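Help Us Open Up the Old Sisay – Projection and Front-of-House Folks Wanted

Print this page | E-mail this to a friend
3 minute read
17 November 2021

If you grew up anywhere near Trorkness, you probably saw something at the Sisay. For me it was a monster picture on a double bill, and I spent most of it under my seat, which is how I know the floor slopes more than you'd think. The place was later called the Tristemero for a while (same building, new sign), and people still argue over which name is the right one. I say Sisay. My sister says Tristemero. We don't discuss it at dinner.

Anyway, we've got the keys, we've got heat in the lobby, and we're planning to show movies again in June. So I'm looking for people!

The first thing I need is a projectionist, paid, part time. We have two 35mm machines and a digital projector, and you'd be running all three sooner or later. If you've done changeovers before, I'd love to hear from you. If you've only ever worked digital but you're the kind of person who reads the manual for fun, write to me too – I can pair you with one of our old hands for 12 shifts before you fly solo. Expect Friday and weekend evenings, plus the odd school matinee. 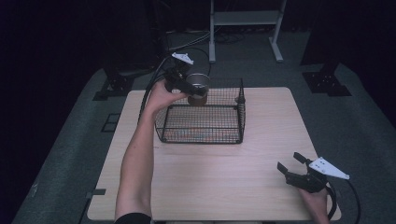

Wire basket and metal cup, light wood table.

Next up, front of house. Six spots, all paid by the hour. You'd tear tickets, sell popcorn, find the kid who wandered into the balcony stairs, and answer the phone when somebody wants to know if we're the theater on Skukard Street. (We're not! That was the Skukard, and it's been a parking lot since before I could drive.) You'll be on your feet a lot. No experience needed, but you do have to be 18 for the late shows.

And then there's my favorite part, the history crew. It's unpaid, I'm sorry to say, but you get in free for as long as we're open. The Sisay had 2,396 seats when it was built, counting the balcony, and a lot of them were lost when the rear of the main floor was walled off for storage. We have over 58 boxes of paperwork from the old office – booking sheets, payroll, letters from people complaining about the organ – and I'd like it all sorted and scanned. We're also collecting stories. If you ushered there, or your mom ran the candy counter, or you remember what color the curtain was before the red one, please get in touch even if you don't want to join anything. I've had three different answers on the curtain so far.
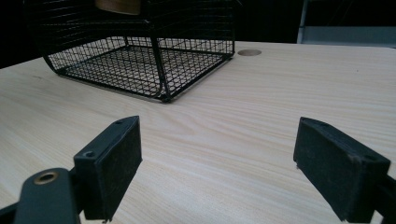

Do I have to live in Trorkness to apply?
Anyone who can get here by half an hour before the doors open is welcome, and there's a free lot behind the building.

To apply, drop a note through the box office slot or use the contact form. Tell me which job you want, which nights you can work, and the last movie you saw in a real theater. I don't need a fancy resume. I'll call everybody back, but give me a week or so, I'm also the one painting the restrooms.

E-mail this to a friend | Print this page

Reader comments

balconyrow_c: The curtain was gold. I will die on this hill. Filling out the form for front of house tonight.

Marquee Fan: My dad always called it the Tristemero. Will the organ be fixed up too?

reelchange: Ran platters for years but never did changeovers. Would that count? Sending you a note either way.

trorkness_mom: Is the history crew okay for a teenager if a parent comes along? Mine is nuts about old theaters.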